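Flato

A plain-text word list of dried fruit names, with notes on how each one is sold, stored and eaten. Flato started as a scratch file for a cookbook index and got out of hand in the best way. It now has 483 entries in 14 languages, and we love every odd little one of them!

What's inside

entries.tsv has one line per name: the name, the language, the fruit it belongs to, and a free-text note.
regions.tsv says where a name is used. Plenty of names change meaning a few valleys over, and those are our favorite rows.
notes/ holds longer write-ups on raisins, figs, dates, apricots, prunes and mulberries.

Getting started

Unpack the folder and open entries.tsv in any spreadsheet program. Set the separator to tab and the encoding to UTF-8, or the accented letters will turn to soup. Rutix, the small search script in the tools folder, looks through names and notes together. Type "sticky" and see what comes back (it's a lot of dates, and one very surprising plum).

The date notes

Dates get the longest file of all. We sort them the way many shops do, as soft, semi-dry and dry, and then add the words people use for each stage of ripening. Color words were hard. One person's brown is another person's red or black, so we kept whatever the contributor wrote and put our own short color term in a separate column. 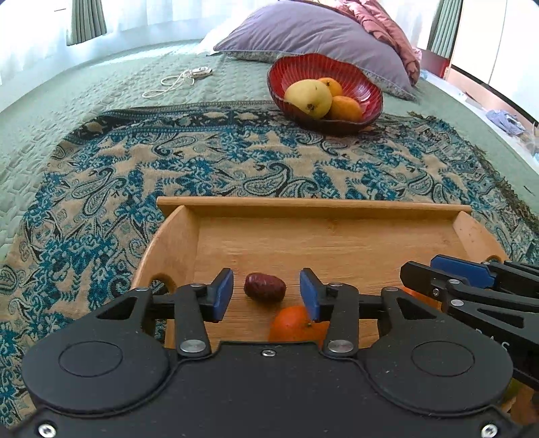

A date with wrinkled, glossy skin, dark reddish-brown in our color column.

Spelling is kept as it came in. If a name has several spellings, each gets its own line and they share a group number. Please don't merge them! The Lirkley list, which we folded in last June, had 33 spellings we had never seen, and tidying them up would have lost half the fun.

Known gaps

Berries are thin. Candied fruit is left out for now, except for 12 names that are also used for the plain dried kind. Mfaume, our planned sound add-on, has no recordings yet.

Adding names

Send a line in the same format as entries.tsv and tell us where you heard or read the name. A market sign, a family recipe or a jar label is fine. Half-remembered names are welcome too, just put a question mark in the note.

License: free to use and share, with credit to the Flato word list.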